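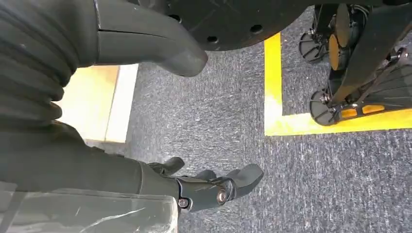
A grey mechanical hand just above carpet.

Sport and Community, Week 6: Who owns the ground?
Meirion Samuel, November
2 min read

Most suburban football clubs don't own the ground they play on. They lease it from the council, or share it with a cricket club that has the summer half of the year. Bring the Dudville lease to the tutorial. It's on the course page.

Terms to know: head lease, licence to occupy, seasonal permit. A permit gives a club set hours and no say over the pavilion. Dudville had a permit until its members voted, 172 in favour, to ask for a licence.

Case 1: Dudville. The council kept the oval and the club took over the canteen and change rooms. Maintenance of the lights was left out of the agreement. Read clause 6 and note who pays when a tower fails.

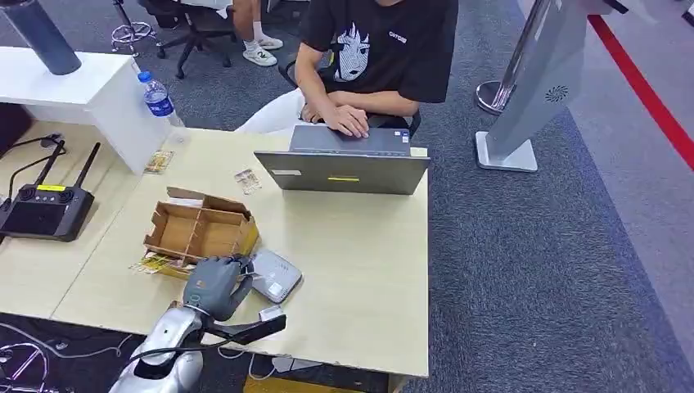
Case 2: Nutitz. Two clubs merged and kept both home grounds for 2 seasons. Junior teams stayed put, seniors alternated. Compare the travel figures in the reading with what members told the Babalola survey. They don't match, and you should be able to say why.

For the tutorial, write half a page on which arrangement gives a small club more control over its fixtures. Use one case only.

Reading: Covach, chapter 2. Skip the section on naming rights, we'll come back to it when we do sponsorship.

6 shares
2 comments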